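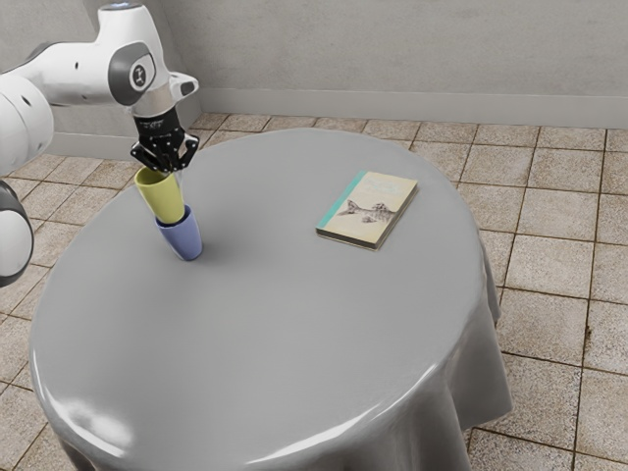
Kagiso Nkuna wrote to ask whether a cup that goes in crooked still counts as a good example, and whether she should throw the run away and start again. Keep it. If the cup ends up inside the other one and stays there after the gripper lets go, mark it as a success, even if the way in was untidy. We get this question more than any other, so it now goes first.

Samcombe recording: common questions

Last updated 2022-12-21

What are we collecting?
Recorded runs of a robot arm doing small table jobs in simulation. Each run is driven by a person from start to finish. The learning system is later trained on the runs and tries to copy what the person did. The current job is cup stacking: pick up the yellow cup and put it into the blue one.

Do I need a real robot?
No. Everything on this page is done in the simulator. You need the Samcombe program, a hand controller and a login. Logins for the January round are sent out once you have finished the practice set.

How many runs should I record?
Each person is asked for 90 good runs per job. You can spread them over as many sittings as you like. Please stop for a break when your hand gets tired, as tired runs are slow and jerky and we end up removing many of them.

What is the book for?
It is there as clutter. You are not asked to move it. The system has to learn that some things on a table have nothing to do with the job, and it can only learn that if such things are present while you work. If you knock the book with the arm, carry on and tick "touched other object" at the end.

Why do the cups start in a different place each time?
A system trained on one layout learns that layout and very little else. The program shifts the cups before every run. Do not use the reset button to get a layout you prefer. Awkward starts are the ones we are shortest of.

Where should I grip the cup?
By the rim, with the fingers pointing down. Gripping lower on the side also works, but the fingers then get in the way when the cup goes into the other one. We accept both in the practice set and only the rim grip in the main set.

I missed on the first try. Should I restart?
Not straight away. Back off, line up again and have another go. Runs that contain a mistake and a recovery are useful, and we had too few of them in the Marwat set. You may try up to 3 times within one run. After that, end it and mark it as a failure.

Do failed runs get deleted?
No. They are stored separately and used to train the part that judges whether a job has been done. They do not count towards your total, but please label them properly.

What labels do I have to fill in?
Success or failure, number of attempts, and whether you touched another object. There is also a notes box. Short notes are fine: "dropped early" or "blue cup tipped over" tells us enough.

How long should a run take?
Most people settle at well under a minute. There is no prize for speed. A steady pace is better than a fast one with sudden stops, because the system copies the stops as well. Long pauses are trimmed automatically if they last more than 7 seconds.

The fingers passed through the cup. What now?
That is a fault in the simulator and the run cannot be used. Choose "discard" and report it with the run number. If it happens 2 times in a row, restart the program before you go on.

Can two people share a login?
No. We keep track of which person drove each run so that the test runs can come from people the system has not learnt from. Sharing a login spoils that split.

Can I use the Clakstead controller?
Yes, with the latest settings file. The older file swaps left and right on the wrist turn. If you recorded with it, tell us which runs were affected and do not try to correct them yourself.

Who checks the runs?
Teodoro Toledo looks through a sample from each person and replays anything marked as doubtful. You will get a message if your labels and the replay disagree.

Where do the files go?
They upload to the Zamix store when you close the program. Leave the window open until the bar is full. If the upload stops, the runs stay on your machine and will be sent the next time you log in.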